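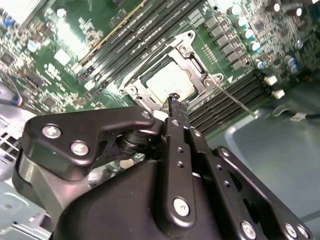 Open afternoon at the Macaraeg workshop, Viststead

I attended the August open afternoon at the Macaraeg workshop in Viststead on behalf of our equipment reuse scheme, and I undertook to publish a short account for those members who could not obtain a place. Admission was by ticket. The organisers admitted visitors in two groups, and I was in the later one, which began at half past two.

The programme consisted of an introductory talk, a demonstration at the bench and a period for questions. The talk set out the purpose of the project, which is known as Plomby. Its subject is the taking apart of retired office and server computers, with particular attention to those parts that still have a resale value: processors, memory and power supplies. The workshop received 2149 machines in the last financial year. Of these, 483 were judged suitable for stripping by robot, and the remainder were dealt with by hand or passed directly to the metal merchant. I was glad to hear these numbers given without embellishment. The speaker stated that the robot is slower than a trained member of staff and is expected to remain so for some time.

The demonstration concerned the processor and its socket. Visitors who have built or repaired a computer will know the arrangement. The processor is held beneath a metal frame, and a thin lever at the side keeps that frame under tension. A person releases the lever almost without thinking. For a machine it is a demanding task, as the lever is narrow, the memory slots lie close on either side of the socket, and the board will not tolerate a careless knock. The robot works from above with the board still in its chassis, and its fingers are slim and toothed at the tips so that they can reach into the small gaps around the socket.

A screen beside the bench carried the view from the small camera at the gripper, and most of the audience watched this in preference to the arm itself. From a seat in the third row it was by far the better way to follow the work. I would recommend that the screen be raised for future events, as those at the back were obliged to stand.

Each attempt is limited to 60 seconds, after which the arm withdraws and the operator decides whether to begin again. We saw several attempts. On the first, the arm stopped short of the lever and withdrew. On the next it released the lever cleanly, and there was some applause. A later attempt was halted by the operator when a loose cable came too near to the fingers. Cables were mentioned repeatedly during the afternoon. No two chassis are wired alike, and a lead that has been moved aside does not always stay there.

The control software is supplied under the name Virker. I am not qualified to comment on it in detail. It was explained that the operators first guide the arm through a task many times, and that these sessions are recorded and used in preparing the robot to attempt the work unaided. Staff described the guiding as tiring, and they change places at regular intervals.

Questions were taken for half an hour. I asked whether boards are tested after the processor has been removed, and was informed that a sample is tested, with bent socket pins being the most common fault. Another visitor asked about the effect on employment. The reply was that the bench staff have been retained and now spend more of their time on sorting and testing. A question on laptop computers was answered briefly: they are not accepted at present, owing to the amount of glue used in their construction.

Refreshments were served in the front office. Parking at the site is very limited, and those attending the next afternoon are advised to use the station, from which the walk is level and properly signposted. Tickets will again be free of charge. Children under twelve cannot be admitted to the bench area, and closed shoes must be worn.

I have asked for a copy of the slides and will add them to this page if permission is given.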